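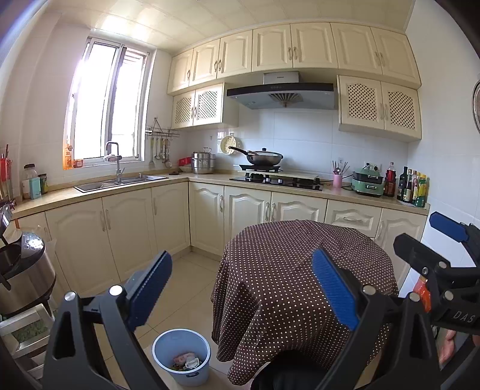 *Cuisine de Trernismont, les deux pinces en main, côté table ronde.*

**17 novembre 2024, projet Unis, cahier achats**

Bonne journée ! Je note tout pendant que c'est frais, parce que la demande d'équipement part bientôt et que je voudrais arrêter de refaire le même tableau.

Enveloppe confirmée : 3 743 € pour finir l'année. C'est plus que ce que j'espérais et ça change la discussion. Jusqu'ici on raisonnait en « qu'est-ce qu'on peut faire durer », maintenant on peut raisonner en postes de travail complets. Je pars sur 2 postes, chacun avec sa paire de pinces à main, ses patins de rechange et sa caisse de transport. Un seul poste nous bloque dès qu'une pince part en réglage, on l'a assez vu.

**Pinces**

Devis Kartha et devis Brakum reçus tous les deux. Kartha est plus cher à l'unité mais vend les mâchoires séparément, avec les axes, et ça me plaît énormément : une articulation qui prend du jeu, on change la mâchoire et on repart. Chez Brakum il faut renvoyer l'ensemble. En revanche leur délai est meilleur et ils prêtent du matériel d'essai, à demander avant de signer quoi que ce soit.

Penchant du moment : Kartha pour les pinces, Brakum pour les caisses et les sangles. À confirmer quand j'aurai les frais de port, qui ne figurent sur aucun des deux devis (!).

**Patins**

Les bleus striés restent la référence. J'en demande 8 paires d'avance. On m'a proposé une version lisse moins chère, je n'en veux pas pour la cuisine sans l'avoir essayée sur des couvercles et des manches. Le long manche du wok et l'anse en boucle sur le couvercle du cuit-vapeur sont exactement le genre de prises sur lesquelles je veux comparer les deux surfaces. Idem pour les baguettes, dans le gobelet rose à droite de la cuisinière : fines, serrées les unes contre les autres, un régal pour un test de précision.

**Éclairage**

La grande fenêtre au-dessus de l'évier donne beaucoup de lumière, les portes crème renvoient pas mal, et tout ce qui est inox ou verre noir risque de nous faire des reflets pénibles. Avant d'acheter une lampe, je préfère essayer un simple voilage. Ligne « lumière » mise à 90 € : un voilage, une tringle extensible, éventuellement un petit panneau diffusant. Si ça suffit, le reste bascule sur les patins.

**Place au sol**

Point à ne pas oublier pour le deuxième poste : la table ronde occupe une bonne part du côté droit et la nappe à pois descend très bas, avec des plis où une sangle ou un câble se prendrait facilement. Deux personnes équipées en même temps, il va falloir répartir : une côté évier, une côté cuisinière. Prendre des câbles courts, coudés si Kartha en a. Mesurer le passage entre la table et les meubles avant de choisir la taille des caisses, le modèle large de Brakum me paraît ambitieux.

**Ce que je laisse de côté**

Pas de pied à roulettes, pas de second ordinateur. Le portable du labo tient la charge et je préfère mettre l'argent dans les pièces d'usure. On en reparlera au prochain budget.

**À faire**

- [ ] demander les frais de port aux deux fournisseurs
- [ ] réserver le prêt d'essai chez Brakum
- [ ] vérifier la compatibilité des patins bleus avec les mâchoires Kartha
- [ ] mesurer le passage côté table
- [x] enveloppe validée
- [ ] compléter le tableau Unis, colonne « rechange », encore vide pour les axes

J'ai vraiment hâte de voir les deux postes tourner ensemble. Si quelqu'un a un avis sur les patins lisses, qu'il l'écrive en marge avant que je passe commande.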